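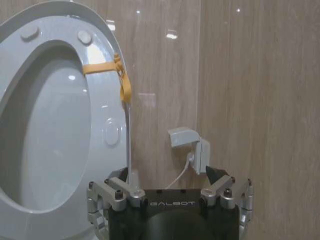

2층 배관 쿵쿵 소리 (워터해머) 처리 기록

접수처: 벨로트베르그 설비지원팀
현장: 게스트하우스 자리네(Jarine)
접수일: 2000년 3월 31일
상태: 관찰 중

증상
세탁실 수도를 잠그면 벽 안쪽에서 쿵 하는 소리가 나고, 바로 이어서 작은 떨림이 따라옵니다. 2층 욕실 물탱크가 다 차서 급수가 멈출 때도 같은 소리가 납니다. 새벽에 특히 크고 낮에는 거의 안 들립니다. 손님 방에서도 들린다고 합니다.

처음 시도한 것
1층 원밸브를 잠그고 제일 높은 수전과 제일 낮은 수전을 열어 배관의 물을 전부 뺐습니다. 예전 공기실이 물로 차 있으면 이것만으로 조용해지는 집이 꽤 많거든요! 다시 천천히 채우고 세탁실 수도를 닫아 보니 정말 조용했습니다. 그런데 저녁에 다시 연락이 왔어요. 소리가 돌아왔답니다.

압력 측정
마당 수전에 압력계를 물렸습니다. 낮에는 4바. 주인분께 압력계를 맡기고 새벽에 한 번 읽어 달라고 부탁드렸더니 8바까지 올라가 있었습니다. 이 숫자를 듣고 무릎을 쳤습니다. 새벽에만 심하다는 말이 이걸로 다 설명되니까요. 감압밸브는 Leltuvik 제품인데 조절 나사를 돌려도 압력이 꿈쩍하지 않았습니다. 분해해 보니 시트에 모래알 같은 것이 박혀 있고 고무가 패여 있었습니다. 청소로는 안 될 상태라 카트리지를 주문했습니다.

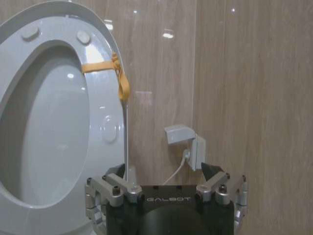 바그네르 레이치 (Wagner Leite)
현장 기사, 벨로트베르그 설비지원팀

카트리지 교체 후 메모입니다. 출구 압력을 2바로 맞췄더니 위층 샤워가 약하다고 하셔서 조금씩 올려 가며 다시 잡았습니다. 세탁기 급수는 전자밸브라서 닫히는 속도가 아주 빠릅니다. 그래서 세탁기 냉수와 온수 쪽에 피스톤식 충격흡수기를 하나씩 달았어요. 손바닥만 한 부품인데 효과가 대단합니다. 달기 전에는 벽에 손을 대면 떨림이 확 느껴졌는데 지금은 급수 멈추는 딸깍 소리만 납니다. 이런 순간이 있어서 이 일이 좋습니다!

남은 떨림은 계단 아래 점검구에서 찾았습니다. 수평관을 잡아 주는 클램프가 풀려 관이 목재에 닿아 있더군요. 고무 받침이 있는 클램프로 바꾸고 하나를 더 달았습니다. 물탱크 필밸브는 아직 예전 것 그대로입니다.

회신 (프랑신 라샹스, 자리네 운영)
어젯밤에는 정말 조용했어요. 다만 2층 물탱크가 다 찰 무렵에 휘파람 같은 소리가 짧게 납니다. 쿵 소리와는 달라요. 이것도 압력 문제인가요?

답변 (바그네르)
오, 좋은 단서입니다! 휘파람 소리는 필밸브가 닫히기 직전 다이어프램이 떨릴 때 자주 납니다. 물탱크 옆 앵글밸브를 반 바퀴만 잠그고 한 번 내려 보세요. 소리의 높이가 달라지면 필밸브 쪽이 거의 맞습니다. 달라지지 않으면 앵글밸브 안쪽 패킹도 보겠습니다. 다이어프램은 카마르고 창고에 재고가 있으니 다음 방문 때 챙겨 가겠습니다.

다음 방문 때 할 일
- 새벽 압력 다시 읽기 (압력계는 마당 수전에 그대로 두었음)
- 2층 필밸브 다이어프램 교체
- 1층 원밸브 앞 스트레이너 청소, 모래가 더 나오는지 확인
- 온수기 쪽 팽창탱크 공기압 점검. 감압밸브를 살렸으니 이쪽도 같이 맞춰야 함

8월 성수기 전에 스트레이너를 한 번 더 열어 볼 것.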